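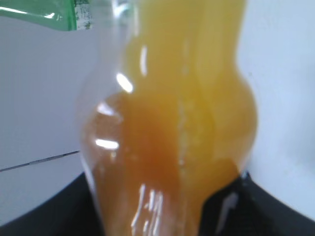

Orange juice, very close up.

Okay, the parking lot trial. A few of you asked, and I've had enough coffee to do this in order.

The local headline was "Man charged in downtown parking scam." Accurate as far as it goes. It goes about as far as the first paragraph, which is where most of the replies stopped too.

The man is Reinhold Bauerfeind. He's charged with one count of fraud over $5,000. The Crown says he sold monthly passes for a gravel lot behind the old Sitthichai furniture warehouse. The Crown also says he did not own, rent, manage or have any other known relationship with the gravel.

He had signs, though. Proper metal ones, with a phone number. If you phoned it, he answered, and by all accounts he was very pleasant.

Passes went for $164 a month. For downtown that's a bargain, and I think it should have been the first clue. One witness testified that she'd been on the waiting list for the city lot for 14 months and would have bought a pass from a raccoon.

The witness was Manee Wattanapong and she was the best thing in the courtroom all week. Defence counsel asked whether she'd received a parking space in exchange for her money. Yes. Was it ploughed in January? Yes. Had she any complaints about the service? "It was better than the city."

You could hear the Crown turning a page it did not need to turn.

But this is a fraud case, and being good at it is no defence. The lot belongs to a numbered company, which hired Setik to look after its properties. Setik hired Toteck to do the looking. Toteck seems to have looked at a spreadsheet.

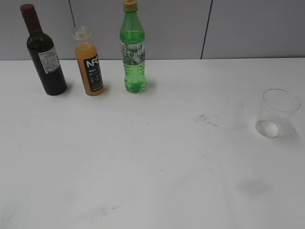 Three bottles and one glass.

So for 11 months nobody with any legal interest in that lot went and stood in it. I'm not a lawyer, but I do own a pair of shoes, and I feel I could have bid on that contract.

The Toteck site supervisor, Roel De Smet, was asked how often he visited. He said visits were "risk-based." Asked what the risk was, he said low. Asked how he knew that, he said there hadn't been any incidents. Cross-examination took a while after that and I can't say it was wasted.

What finally tipped them off was a complaint. A man wrote to the owner to say that his space had a pothole in it, and would they please tell Reinhold.

Now the replies. I read all of them, so feel sorry for me. A good half blamed the mayor. One blamed bike lanes, which aren't on that street, or the next one. Somebody said he'd be out on bail by supper. He was never held in the first place. He got a court date and went home on the bus.

(The bus! The man ran a parking lot and took the bus. I have thought about this more than I should.)

The other half wanted him made a folk hero, and I get it, but slow down. When the chains went up, the passholders lost whatever was left on their passes. One of them, Rasha Hattar, had paid a year in advance to get the discount. There was a discount. She told the court she cleans offices on the night shift and picked that lot so she wouldn't have to walk far at 2 a.m.

That part didn't make the story at all. The raccoon line made it twice, once in a pull quote.

Lamai Phuthong at the Flevedura newsletter is the only reporter who sat through the whole thing, and her write-up is the one to read. It has 300 subscribers. The "parking scam" version was shared by people in other provinces who have never had to park here, lucky them.

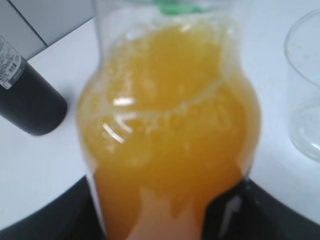

Anyway, the judge has reserved her decision, so presumption of innocence and all that. I mean it, too. The defence says he had a handshake deal with a previous tenant, and the previous tenant has moved away and doesn't answer letters. Maybe there was a handshake. People shake hands on all kinds of things.

Restitution is the bit I'd watch. If he's convicted, the passholders can ask for their money back. If he isn't, they're in small claims, lining up with everyone else who prepaid for something.

As for the lot, it's still chained off. I walked by this morning. The new sign says monthly parking coming soon, managed by Setik, $300.

Will post when there's a decision. Please stop sending me the bike lane guy.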